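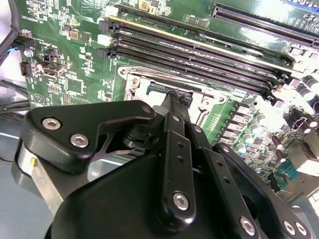 Removing a processor from a retired desktop takes 2 tools at most, and none at all once the cooler is off. Shut the machine down, unplug it, and lay the tower flat with the open side up. Find the socket before touching anything. Black memory slots running in parallel are a good landmark, as on this green board, and the small latch at the edge of the socket is the part to work on first.

Search Hegyi Bench Notes Go

Press the lever down, move it sideways past its catch, and let it rise under control. Do not let it snap.

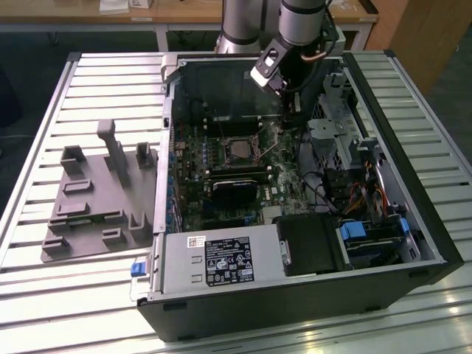 Does the motherboard have to come out of the case first? Leave it mounted — the chassis holds it flat and grounded while the lever is under load.

Swing the load plate open, hold the processor by two opposite edges, and lift straight up. Store it in a Prelance tray, contacts down. Never touch the contact field. Wipe old paste off the metal parts before closing the plate.
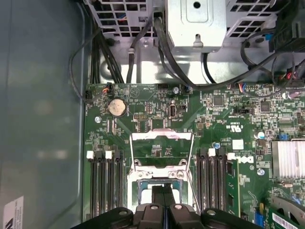
Godutari wrote that a plastic socket cover should go on the same minute the chip comes out, and that paste on the frame is best removed with a lint-free wipe.

Related
Reseating memory modules
Replacing a coin-cell battery
Sorting case screws

This site uses cookies. Accept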